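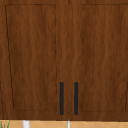

Aliki Lazaridis reckons the Jestmont handset will ship before we finish testing its charging, and that we should stop calling it "the successor" when it has had four names since spring. Fair. It goes in the book as the Jestmont until marketing changes its mind again.

November 3, 2023

Charging bench, second Jestmont sample. Flat to full took longer than the first one did, on the same Nasano plug and the same cable. Stopped at 40 per cent to swap the cable anyway, in case. No difference, apart from my having to start again.

The phone drops to slow charging when the screen is on and never goes back up. Lock it, wait, still slow. Unplug and replug and it remembers its manners. Smells like software to me. Tsakiris say it is our plug. Tsakiris said that last time too, about a phone with a cracked port.
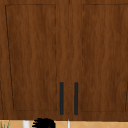

Asked them for the newer build, and got the release notes for it, which is a start. The notes list "improved charging experience" and nothing else. Aliki has offered to frame them.

Left to do:

- repeat with the Flurnwood plug, 3 runs, screen off throughout
- same again with the screen on from the start
- log temperature this time (my fault, the probe was in the drawer)
- find out who set the cycle test to stop at 200 — the plan says otherwise

The cycle test can't go past December, whatever the plan says, as the rack is promised to the tablet people.
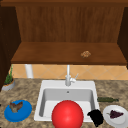 *Cabinet shelf, with the countertop below.*

Sample 2 is switched off and bagged. Its charger is in the same bag, labelled, so please don't borrow it for your own phone.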